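给拆解单元的夹爪做一次像样的保养:从断电到重新夹起处理器

Cekitz 车间笔记 / 拆解线 / 2024年4月

适用对象:Dervishi 拆解单元,配 Jikik 连杆夹爪、腕部相机,控制器跑 Clomo。别的组合可以参考,照抄之前请先看看自家图纸。

Dervishi 单元的任务说出来很朴素:旧主机开着盖进来,处理器单独出来,剩下的板子去下一站。采购手册上写着“低维护”。我理解这三个字的意思是,维护手册写得很薄。

我们这台到三月份开始闹脾气。夹处理器的时候总歪一点,放回去的时候又歪另外一点,两次歪的方向还不一样,很有主见。Gilles Millet 一口咬定是相机标定的问题,重新标了一上午,歪得更精确了。后来 Syafiqah Latuheru 用手指捏住右侧连杆晃了一下,听见轻轻“嗒”一声,案子就破了:螺丝松了。

这篇写的是那次之后我们定下来的流程。顺序有讲究,先机械,后线缆,再相机,最后教点。反着来也可以,代价是每一步都要做两遍。

开始之前要准备的东西

一套公制内六角扳手,要头没磨圆的那套。工具墙上挂着的那套通常就是磨圆的,它挂在那里正是没有人愿意拿走。扭力起子一把,量程要覆盖夹爪手册里指关节那一档。中等强度的螺纹胶,别拿高强度的,除非你很享受用热风枪拆夹爪的下午。

无尘布、异丙醇、软毛刷、小镜子、手电。防静电腕带。一块报废的主板,插座和扣具要完整。一颗报废的处理器,边缘基板不能有崩角,否则你会花很长时间研究一个其实属于处理器的问题。

还有一支油漆笔。最便宜的工具,后面最有用。

报废主板请在板上贴个醒目的条子。我们有一次把练习用的板子当正常来料送去了下一站,又把一块客户要求留存的板子练得面目全非。两块板长得一模一样,条子长得也一模一样,都写着“勿动”。

一、让机器真的停下来

在 Clomo 里按“暂停”不算停。暂停状态下伺服还带着力,夹爪也还握着,遇到某些外部信号会继续完成它没做完的动作,态度十分敬业。

正确的顺序如下。

先让手臂回到维护位。我们的维护位设在工作台正前方偏上,腕部略微外翻,夹爪里外两面都能看到。如果你的程序里没有维护位,今天就建一个,别每次都拿摇杆现找姿势。

夹爪张开到全行程,确认里面没有夹着处理器。听上去多余。Kazimír Hrnčiar 说不多余,他讲这话的时候正趴在地上用手电找一颗处理器。

切到手动模式,按下急停,关主电源,上锁挂牌。等控制柜风扇完全停转再开始动手。夹爪驱动里有电容,断电以后先别急着拔插头。

戴腕带。你碰的是夹爪,可是旁边放着的主板大概还指望有人买它的内存。

二、先脏后净:清洁

旧主机里的灰是有性格的。办公室出来的偏绒,仓库出来的偏沙,厨房后面那间办公室出来的带油,粘在连杆缝里能当密封胶用。处理器顶盖上残留的旧硅脂也会蹭到指尖上,干了以后是一层硬壳,指尖的有效形状就变了。夹爪自己当然不知道,它按照出厂时的尺寸继续自信地往下夹。

用软毛刷从上往下扫,转轴的缝隙里多扫几遍。手里的吸尘管跟着刷子走。压缩空气不要对着转轴吹,那样只是把灰从看得见的地方请到看不见的地方。

指尖用无尘布蘸异丙醇擦。硬壳擦不掉就敷一会儿再擦,别用刀片刮。指尖上的黑色表面处理很薄,刮掉以后露出亮金属,既容易划伤顶盖,又会在相机里反光,视觉那边会把反光当成特征,煞有介事地追踪它。

转轴上有油渍的,擦干净再看。新渗出来的油和陈年油泥要区分开:擦净以后手动开合几下,再拿无尘布去沾,布上还有油印就记下来,准备换轴套。只有一圈灰泥的不用管。

擦相机窗口放在最后。用过的布不要拿来擦镜头。写下这一句的时候我看了 Gilles 一眼。

三、逐颗查螺丝

重头戏在这里。Jikik 这只夹爪靠连杆传动,手指、连杆、外侧护板之间靠转轴和内六角螺丝连成一串。好处是收得紧凑,能伸进机箱里两排内存插槽之间那点地方。坏处是任何一个关节松一点,到指尖都会被放大,而且左右放大得不一样。

用油漆笔画过防松线的,先看线。螺丝头上的线和板上的线对不齐,就是转过了。没有画过线的,今天拧完以后画。

检查的时候从根部往指尖走。先是底座与连杆相接的那几颗,再是连杆中段,最后是指尖附近。顺序反了容易误判:根部一松,整根杆都晃,你会以为指尖那颗有问题,把它越拧越紧,直到它真的有问题。

每一颗都这样做:扳手插到底,确认六角孔没有被磨圆;先朝紧的方向轻轻试,感觉有没有空走;有空走的,整颗退出来,把旧螺纹胶刮净,孔里也用丙醇布条捻干净,吹干,点一小滴新胶,手旋到底,再用扭力起子拧到手册值。没有空走的不要动它。很多好端端的螺丝死于“顺便也紧一下”。

转轴上的螺丝要另眼相看。它压着轴套端面,拧过头了关节发涩,夹爪收到一半会顿一下再继续,像开会时忽然想起什么又决定不说。拧完以后用手缓慢推动连杆走完全程,要顺滑,没有台阶感。推到哪里发涩,就退一点再锁。

外侧那块圆头护板也要拆下来看背面。它不传力,螺丝松了不影响精度,于是大家都不查。可它一旦翘起来,就会在下探的时候去刮内存条的卡扣,而卡扣是白色小塑料片,断了就飞走,再也不会被找到。护板装回去之后用手指沿边缘摸一圈,贴平了才算。

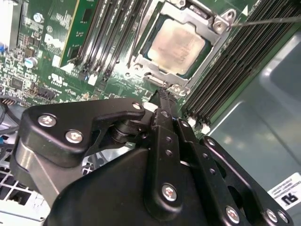
中间那根细长的指杆要单独量。它负责伸到扣具的边上去,杆身又长又窄,身上一列小孔减了重,也减了点脾气。碰撞过的夹爪,十有八九是它先弯。弯得不多的时候肉眼看不出来,装上去一切正常,只有在下探到底时才偏。

量法很土。拆下来,侧立在平板上,手电从背后照,看缝隙透不透光。透光均匀没事,一头宽一头窄就换。不要掰。Janka Kratochvíl 掰过一次,掰得很直,用了一个班次又弯了回去,金属的记性比我们好。

指杆装回去时注意正反。两面看着一样,其中一面的尖端倒角略大,倒角大的那面朝插座。装反了能夹,能动,能通过自检,然后每次都把扣具边缘蹭出一道印子。这个设计的巧思我至今没有领会到。

全部拧完,晾胶。胶没有固化之前不要上电,去吃饭。

四、线束:它总在你不看的时候绕过去

夹爪下方出来的线束要留出一个松弛的弯。弯太紧,腕部转到极限时会扯接头;弯太松,下探的时候线会先于手指到达主板,并在散热风扇的护栅上搭一下,再被整只手臂压住。护栅没事,线有事。

检查方法是断电状态下松开腕部抱闸(需要另一个人托住手臂,真的需要),把腕关节从一端慢慢转到另一端,眼睛盯着线束走。三个地方重点看:夹爪接头根部、第一道扎带、穿过腕部的过孔。外皮发白、发亮、有折痕,都是在请假。

扎带不要勒死,线在里面要能转。多余的扎带尾巴齐根剪平,留下的斜茬会划人手。剪下来的尾巴当场捡走,掉进机箱里的扎带尾巴,视觉系统曾经很认真地标成“异物,疑似引脚”。

接头用手按一遍,听到卡扣声才算到位。没听到就拔下来重插。别用扎带把没卡住的接头绑在一起,我见过,我不点名。

五、上电与自检

解锁,送电,松急停,Clomo 起来之后先不要回零。先看夹爪页面上的电流读数。夹爪静止时读数应当安静地趴着。如果它在抖,多半是刚才某个关节拧紧了,回到第三节。

低速全开全合,听。连杆夹爪正常的声音是均匀的一小段“嘶”。中间夹着“咯”的,停;末端“嗒”一下的,看限位是不是动过。低速没问题再提到工作速度,再听一遍。耳朵在这一步比波形图好用,波形图要过一会儿才承认。

然后做零位。把夹爪完全合拢,确认指尖中心对齐。Clomo 会问你“是否接受当前位置为零点”,默认光标停在“是”上面。请先用小镜子从正面看过再按。默认选项不为你负责。

零位之后重新设软限位。换过指杆的必须重设,只是紧过螺丝的也建议重设,花不了多久。张开的软限位要考虑两侧内存插槽,张得太开,连杆外侧会先碰到插着的内存条。我们的来料里有的内存条已经拔了,有的没拔,限位按没拔的算。

六、腕部相机:重新标定之前先问三遍为什么

相机装在腕部,看出去一大半是夹爪自己。新来的人都觉得这安装位置有毛病,等他们看过指尖和插座同时在画面里的好处就不说了。不过也正因如此,夹爪一动过,遮罩就要更新。

遮罩是告诉视觉“这部分是你自己,不必分析”的那层轮廓。护板重新装过,边缘位置会有细微变化,旧遮罩盖不住,露出来的那一条黑边就被当成场景里的东西。常见的症状是:空载时视觉持续报告左侧有一个静止的障碍物,无论手臂走到哪里,它都在那里。

更新遮罩的做法:手臂抬到背景干净的位置,铺一块浅灰色的布,夹爪依次走全开、半开、全合,在 Clomo 的视觉页面里各采一张,合成新遮罩,再往外扩 2 个像素。扩多了会把处理器的边也盖掉,扩少了等于没做。

接着才轮到标定。先做验证,不做标定。把标定板放好,跑一次验证程序,误差在允许范围内就收手,让旧参数继续活着。超出范围再标。三月那次我们就是跳过了验证,把松动的螺丝认认真真标进了手眼矩阵里,修好螺丝之后反而全错了。所以第三节写在第六节前面。

标定时的灯光要和干活时一样。处理器顶盖是金属面,旧的那些又灰又花,有指印,有硅脂残渍,反光一块亮一块暗。灯的角度变了,视觉找到的边缘就跟着变。有人为了看得清楚把标定时的灯调亮,标完再调暗,这种体贴机器不领情。

七、插座扣具:先认清楚谁压着谁

教点之前,先拿手把报废板上的扣具开合几次。这不是浪费时间,你得知道压杆弹起来往哪边走、走多高、盖框翻开后占哪块地方。夹爪能通过的空间由它决定。

扣具周围能碰到夹爪的东西不少:冲压出来的翻边、四角的螺丝、压杆的弯头,还有供电那一侧立着的电容。电容顶是软的,压凹了还能用一阵子,然后在客户那里不能用。下探路径请绕开它们,别从正上方斜着抄近道。

如果某块板的扣具螺丝松了,先把螺丝处理好再夹处理器。松动的扣具会随着手指一起挪,视觉看到的插座位置在接触前是对的,接触以后就成了历史。处理的时候机器必须在手动模式,手进去之前把夹爪速度限到最低,旁边的人手放在使能开关上,眼睛看着你的手,不看手机。

八、教点

换过指杆或者重设过零位的,夹取点一定要重教。准备好报废板,固定在夹具上,压紧,用手推一推确认不走位。机箱整机进料的话,就连机箱一起固定,机箱壁会限制腕部的姿态,裸板上教出来的点到了机箱里经常伸不进去。

先教接近点。接近点在插座正上方,留出的高度以处理器被夹着也不会碰到扣具翻边为准。手指在这里张到工作开度,停稳,拍照,让视觉给出处理器的中心和角度。看一眼它给的角度。如果差了四分之一圈,说明它把缺口标记认错了,旧处理器边缘的污渍偶尔会冒充缺口。

再教接触点。点动往下,步子调小。指尖应当落在基板边缘外侧,高度对着基板,别对着顶盖。夹顶盖侧面也能拎起来,多数时候还很稳,但是顶盖和基板之间是胶,旧胶的想法很难预测。

合指要慢。两侧应当同时碰到。先碰到的那一侧会把处理器推着走,在插座里推着走的后果请自行想象,想完把速度再调低一档。怎么判断同时?看电流曲线,干净的一个台阶就是同时,两个台阶就是一先一后。有两个台阶,就把夹取点往后碰到的那侧挪,挪一点试一次。

夹持力从低往高调。从手册给的下限开始,夹住,抬起一点,停住,看它滑不滑。滑就加一格。刚好不滑之后再加一格,停手。很多人习惯一口气加到中间值,理由是“保险”。处理器基板是一块薄板,两边一挤它会弓起来,弓着放回去,角上那几处接触就全靠运气。

垂直抬起的那一段,速度要最低,方向要最直。离开扣具的翻边之前不许有任何横移。这一段我们在 Clomo 里单独做成一个子程序,起名叫“别着急”,加了密码。密码贴在显示器上。

九、放回测试

只做拆解的线,为什么要测试往回放?道理很简单,拿出来歪一点看不出来,放回去歪一点立刻就看得出来。放回测试是便宜又苛刻的精度检查,只用报废板,不用真料。

让夹爪夹着处理器抬到接近点,停住,先看姿态。夹着的处理器有一点倾斜是常见的,问题在于每次倾斜得是不是一样。连续夹放,每次都在同一高度停下来,把腕部相机的画面存下来叠着看。叠出来重合的,是固定偏差,可以在程序里补。叠出来散成一团的,是机械间隙,程序补不了,请回第三节,带上油漆笔。

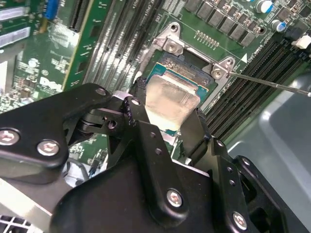
夹爪夹着处理器停在插座上方,处理器略有倾斜,金属顶盖朝上。

下放的时候不要让夹爪一路压到底。降到快要接触时切到力控,Clomo 里叫“柔顺下降”,让它自己找平。接触力一起来就停止下降,先松指,再抬手。先抬后松的版本我们也写出来过,是个笔误,那颗处理器跟着手指一起上去,半路想通了,自己下来的。

松指也要慢。一侧先松开,另一侧会把处理器弹偏。如果松指后处理器总往同一边挪,看一下那一侧指尖是不是还有没擦净的硅脂。第二节说的硬壳,多半就是在这一步来讨债的。

放好以后拍一张,和放之前的比对。缺口对齐,四边与插座边缘的缝隙看着匀称,就算通过。连续 20 次全部通过,才放行。中间失败一次就从头数。Janka 提议过失败一次扣五次,被否决了,否决她的人第二天测到第十九次失败了。

十、常见毛病对照

夹取时总往左偏,偏量固定。先看夹爪零位,再看遮罩左侧有没有漏边。两样都好,才怀疑手眼标定。

夹取偏量不固定,早上好下午坏。查连杆根部螺丝和转轴。也摸一下夹爪底座的温度,连续跑了大半天以后轴套会膨胀,本来就拧得偏紧的关节到下午开始发涩。

合指中途电流有小尖峰。转轴里进了灰或者拧过紧。手推一遍,找到发涩的角度。

视觉找不到处理器。擦镜头。擦了还找不到,看看处理器在不在。这一条写在这里是有缘故的。

视觉找到了两颗处理器。顶盖反光把中间的刻字区当成了另一颗。检查灯的角度,或者在识别参数里把最小尺寸调大。

扣具边缘有新的刮痕。指杆装反,或者指杆弯了。

下探时报碰撞,可是什么也没碰到。看线束,它大概被压在下面或者拉直了。也看看力传感器有没有在换姿态之后清零,旧的零点会把夹爪自己的重量当成碰撞。

夹爪合拢以后打不开。先别用手掰。断电,等一会儿,重新上电,用低速点动打开。还打不开,拆护板看连杆有没有过死点。过了死点的,用塑料撬棒在中间关节轻轻顶回去,手指放在外面。

报“夹持丢失”,处理器却好端端夹着。夹持力太低,读数在阈值上下晃。加一格。加了一格还报,查传感器接头,就是第四节里没听到卡扣声的那个。

什么毛病都没有。记下来,也算一条记录。

十一、保养周期

手册建议按时间保养。我们改成按夹取次数,时间对一台有时忙死有时闲死的机器没有意义。目前的做法是:每个班次开始前擦指尖和镜头,看一遍防松线;累计近2000次夹取做一次本文的完整流程;发生过碰撞的,不管多轻,当场做第三节和第九节。

“多轻”由谁定?由 Clomo 的碰撞日志定,不由当班的人定。当班的人一律说很轻。

转轴和轴套备着,指杆至少备 2 根,放在抽屉里,抽屉外面写上倒角朝向。螺纹胶看保质期,过期的胶会干,也会挂在螺纹上,看上去很像那么回事,就是不粘。

每次做完在记录本上写:哪颗螺丝有空走,哪一侧,零位改了多少,遮罩有没有更新,放回测试的结果,谁做的。写具体位置,别写“已检查,正常”。我们翻旧记录的时候,整页都是“已检查,正常”,一路正常到右连杆松掉的前一天。字迹还挺工整。

补充几条读者来信里问到的

能不能用扳手直接凭手感拧?能,如果你的手感每天都一样,并且和夜班同事的也一样。

螺纹胶能不能不涂?关节处不行。护板处可以不涂,但要画防松线,还得有人看。

能不能不拆夹爪,只清零位?短期可以。症状会消失一阵子,然后连同利息一起回来。

Jikik 新版的连杆据说改了轴套材料,我们还没有拿到手。Kazimír 已经下了单,等装上跑过一段再来改第三节。在那之前,旧版的拧法照旧。

油漆笔请放回原处。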